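Startseite Forum Werkstatt & Automation Suche Anmelden

Zweiten Greifer kaufen oder Budget bis Juni strecken?
Lesezeit: 2 Minuten

freya_catterall
15. Dezember 2022
Hallo zusammen, ich plane gerade das Geld für unsere PC-Zerlegung bei Estholm und komme nicht weiter. Speicherriegel ziehen, Karten raus, solche Sachen.

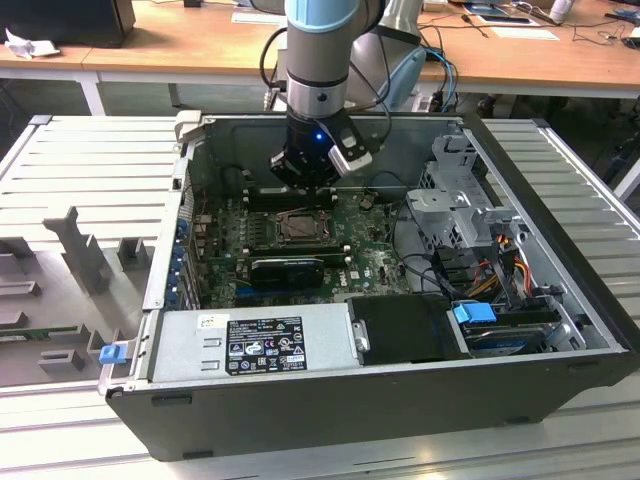

Im Topf sind noch 1.755 Euro, und davon muss eigentlich auch die neue Aufnahme für die Gehäuse bezahlt werden. Peker will für einen Satz Greiffinger 106 Euro, das ginge ja noch. Ein kompletter zweiter Greifer frisst mir aber fast alles weg. Was würdet ihr machen?

ridwood14
Finger kaufen, Greifer lassen! Wir haben damals andersrum angefangen und der Ersatzgreifer lag ewig im Schrank. Finger verschleißen, der Rest hält (bei uns jedenfalls).

L_Millet
Sehe ich komplett anders. Wenn der Greifer ausfällt, steht die ganze Zelle, und dann wartest du 14 Tage auf Ersatz. Rechne mal aus, was dich das kostet.

ridwood14
@L_Millet kommt doch drauf an, wie viel da durchläuft. Bei 500 Rechnern im Monat geb ich dir recht, bei einem Versuchsaufbau nicht.

freya_catterall
Von 500 träumen wir noch :) Also eher Versuchsaufbau. Mir macht die Aufnahme mehr Sorgen, wir kriegen ja ständig andere Gehäuse rein, und für jedes was Eigenes fräsen lassen kann ich nicht bezahlen.

L_Millet
Dann frag in Blackburn nach verstellbaren Anschlägen, die verleihen auch. Beim Greifer bleib ich aber dabei. Wenigstens ein Angebot einholen und für Juni einplanen.

freya_catterall
Leihen wusste ich gar nicht, danke! Dann bestell ich jetzt zwei Sätze Finger und schreib den Greifer in den nächsten Antrag. Hat jemand die Finger von Peker schon mal mit Gummiauflage gehabt?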